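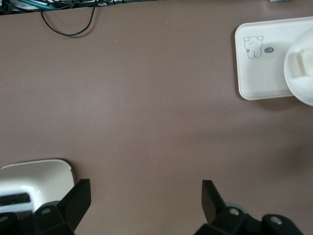 Progress report on the Trakia cross-border dialogue program, covering the second half of the grant year

The second round of talks between the two regional councils took place in Minduvcombe in November, and I'm delighted to report that both delegations stayed for the full program. At the spring round one side left before the working lunch, so you can imagine how pleased we were! The deputy governors have now agreed to meet twice a year, and they have signed a short joint statement on border crossings, school exchanges and flood warnings. We kept the setting very plain again, with no flags and no nameplates, just a broad bare tabletop in a dull mauve-brown and a black cable hanging in a loop over the far side of it, and several delegates told us they talked more freely that way than they do in their own ministries.

Border crossings

This was the hardest item and the one where we moved furthest. The Dratavau crossing has been open to local residents only on weekdays, and families with relatives on the other side have been asking for weekend hours for years. The councils agreed to a trial of Saturday opening, with 20 extra staff shared between the two customs services. Both capitals still have to approve it. Aurel Radu has been on the phone to the foreign ministries almost daily, and he expects an answer from the first of them before the next round.

We also handed over the residents' petition, which closed with 2,252 signatures. It was good to see both deputy governors take a copy and read the comments pages over coffee.

School exchanges

The pilot is running in 4 schools, two on each side, and 430 students have taken part so far. The teachers have been wonderful (one school put on a play in both languages, and the hall was packed to the doors). Visas for the accompanying staff are slow and cost us three weeks in the fall. Yuxi Luo is drafting a group visa proposal that the consulates can look at together, and she has already had a friendly first meeting with one of them.

Flood warnings

Less to say for now. The two river authorities have swapped contact lists and agreed on a shared form for alerts. The test alert went out on a Tuesday morning and reached the other side in nine minutes, against more than two hours under the old system. We'd like to repeat it at night.

Money and staffing

Spending is on plan except for interpretation, which ran over after we added an extra day of talks. We covered this from the travel line. We ask your permission to move the same amount again next period, as both delegations want the longer format. The Pop fellowship post is filled and our new fellow is handling the press in both languages.

Next steps

The third round will be hosted by the other council for the first time. A draft agenda is with both sides, and fisheries has been added at their joint request. We will send you the visa proposal as soon as the consulates have commented.

Last updated: November

Comments

riverbank_reader: Great news on Saturday opening. My aunt lives two miles away and it takes me a day off work to see her.

M.K.: Will the joint statement be posted in full? I could only find the summary.

Dratavau parent: My son was in the play! When do sign-ups open for next year?

Contact us | Copyright Trakia Dialogue Program | Back to top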